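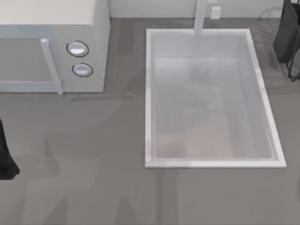
Setting up the kitchen task in simulation before you run it on the arm

These steps are for the Grusier arm on the back bench at the Romville workshop. They should work for a home build with the same two-finger gripper.

1. Measure your real counter and enter the depth in the scene file. Ours is 600 mm.

2. Place the microwave first, then the sink. Leave a clear strip of counter between them so the gripper can come down to the door handle from the side.

3. Make the door a hinged joint and each knob a rotating joint. Fix everything else to the counter.

4. Set the control rate to 25 Hz. Keep the joint speed limit at the lowest setting for the first 3 runs.

5. Park the gripper off to the left of the microwave and save that pose as "home".

6. Run the door-open script. If the fingers slip off the handle, raise the friction on the finger pads one step and run it again. Don't increase the grip force yet.

7. Once the door opens 2 times in a row, copy the home pose to the controller and try it on the bench with the power limit on.

Updated Fri 20 June: step 6 changed for the new finger pads.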